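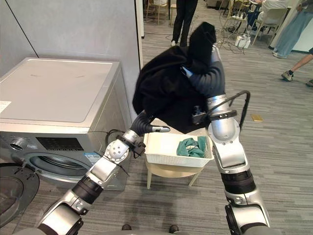 Gesance Laundry Demonstrations - data card and README

Last changed: Oct 8, 2026

What is in this set

Gesance is a set of demonstrations in which a human operator drives a two-armed robot by remote control through small laundry tasks. All episodes were collected in one room, with one washing machine, one basket and one stool. The set holds 2000 episodes. Each episode is a single attempt at a single task, from the moment the operator takes control to the moment he or she presses the stop pedal.

The set was made to train and compare policies that learn from imitation. It was collected with Biltska, our control station, and written to disk with the Maurya recorder. Both have their own README files, and we do not repeat them here.

Tasks

basket_out: take one garment out of the basket and hold it clear of the rim.
basket_in: put one garment from the machine into the basket.
load: move garments from the basket to the drum, one by one.
regrasp: lift a garment with one arm and pass it to the other.
door: open or close the door of the machine, no garments.

The task name is stored in the field "task" of every episode. There is also a field "instruction" with one English sentence, such as "lift the black garment from the basket". The sentences were written by the operators directly after the episode, so the wording is not uniform. We corrected spelling mistakes but left the rest.

How the demonstrations were made

The operator sits at the Biltska desk and holds two leader arms. The arms of the robot follow them joint by joint. The operator sees only the picture of the head camera and has no direct view of the robot. We chose this on purpose: what the operator cannot see, the policy will not see either. The price is that garments often come between the camera and the gripper, most of all when they are lifted high, and the operator must then work for a second or two from memory. These moments are kept in the data.

Before the first recorded episode, every operator practised until 15 episodes in a row were finished without a dropped garment. Practice episodes are not part of the set.

Garments are dropped into the basket by hand between episodes, without folding or arranging. Please do not expect a fixed starting state. The basket stands on its stool between the machine and the open floor, but the stool is moved a little from session to session, and we did not mark its place.

The room is a working office. People walk, sit and stand behind the robot during many episodes, and bags, chairs and cables are in view. We did not clear the floor before recording. A policy trained on this set should therefore tolerate some movement in the background, but we have measured this only in our own room.

Contents of one episode

head.mp4 - video from the head camera
joints.csv - measured joint positions, left and right arm
leader.csv - joint positions of the leader arms
grip.csv - commanded and measured opening of both grippers
meta.json - task, instruction, result, session, operator code

All tables have a column "t" in seconds from the start of the episode. Video and tables share the same clock. In the sessions from March the video is late by 77 milliseconds. The file meta.json of these episodes has "video_late": true, and the loader corrects it when this flag is present. If you read the files without our loader, you must correct it yourself.

Result labels

Each episode is marked "done", "partly" or "failed". The label is given by the operator. For 100 episodes a second person gave a label too, without knowing the first one. Most differences were between "done" and "partly" in the load task, where a sleeve was left hanging over the edge of the door. Both labels are kept in these episodes, as "result" and "result_2".

Failed episodes are included. If you train by plain imitation, filter them out first:

python list_episodes.py --result done --task basket_out

Known problems

- Dark garments are difficult. Against dark gripper fingers the edge of the cloth is often hard to find, also for a human viewer.
- The left arm is used less than the right one in basket_out. Most of our operators are right-handed.
- In some door episodes the wrist cable touches the front of the machine. It had no influence on the movement, as far as we could check.
- There is no force measurement. The gripper opening is the only sign of how firmly a garment is held.
- In regrasp, a few episodes end while both grippers still hold the cloth. They are labelled "partly".

People in the video

Colleagues who appear in the background were informed and gave their consent. Faces are blurred where they come into view. If you find a face that we missed, please write to us with the episode number and we will replace the file.

Splits

The split is made by session and never by episode, so that the same position of the stool does not appear in both training and test. The lists are in splits/train.txt and splits/test.txt. Please use them as they are if you report numbers.

Related sets

Clududau contains table tasks recorded with the same Biltska desk and the same file layout. The two can be loaded together, but the head camera was mounted lower in Clududau, and the joint limits in its meta.json files are different.

Licence

Free for research and teaching. For any other use please ask us first. The text of the licence is in LICENCE.txt.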